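Llevo desde junio leyendo la guía de buenas prácticas de Skumano para humanoides en espacios compartidos y sigo sin convencerme. Son 40 páginas y casi todo es «se recomienda». Recomendar no obliga a nadie.

El apartado del suelo, por ejemplo: pide zonas marcadas y cables recogidos, pero no dice quién lo revisa ni cada cuánto. Sheldon MacPherson me escribió que eso «se da por supuesto». Pues no sé, yo lo pondría por escrito.

Una bolsa fina con una botella dentro tampoco sale en ningún anexo.

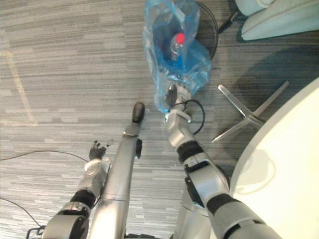
¿Quién debe tener a mano la parada de emergencia? Una persona asignada antes de arrancar, con nombre y apellidos en la hoja de turno.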